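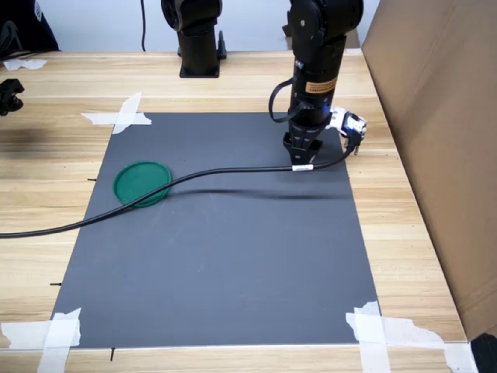
Gray mat, a few scratches, one green lid.

Buy the boring mat. Plain gray, flat, big enough to matter. I had a patterned one from Garnberg for 4 years and lost screws on it constantly, little flowers everywhere, hopeless. On gray you see the screw. You see the lid.

People tell me scuffs mean it's time for a new one. No. Scuffs mean teh table is fine – that's the deal. A light wood top shows everything and costs a lot more to fix. Mine was 300 dollars to refinish in March. The mat was 13.

And stop wiping it every two minutes. Once at night, damp cloth, done. Leave the lid where it is. You'll want it agian tommorow.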